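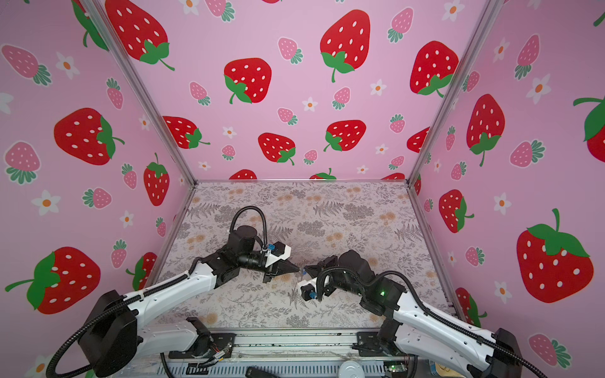 Painéis cor-de-rosa com estampa de morangos e flores brancas.

Kallholm foi um serviço de caixas por assinatura dedicado a artigos de papelaria e pequenos objetos de decoração, criado por Tove Ragnarsson e explorado pela empresa Carretero. As inscrições foram abertas em 25 de abril de 2019.

Modelo de assinatura
O serviço funcionava por encomenda antecipada. O assinante escolhia entre a modalidade mensal e a trimestral, ambas com renovação automática, e podia suspender o envio por até dois meses sem perder o lugar na lista. As adesões feitas depois do fecho do mês eram transferidas para a remessa seguinte. Cada caixa continha seis artigos, três dos quais produzidos exclusivamente para o serviço, e um folheto com a indicação dos fabricantes.

Edições
As caixas eram organizadas por temas, anunciados apenas após o encerramento das encomendas. A edição de novembro, intitulada Jomon, foi dedicada à cerâmica de mesa e teve a seleção a cargo da ilustradora Hauwa Adeleke. Foi a única edição vendida também em unidades avulsas, com uma tiragem suplementar de 81 exemplares numerados.

Distribuição
A expedição era assegurada pela transportadora Clurko, responsável igualmente pelas devoluções. Os portes estavam incluídos no preço da modalidade trimestral e eram cobrados à parte na mensal. Artigos danificados durante o transporte eram substituídos mediante pedido escrito; em caso de rutura de estoque, o valor correspondente era creditado na conta do assinante.

Ver também
Caixa por assinatura
Comércio eletrónico
Venda por correspondência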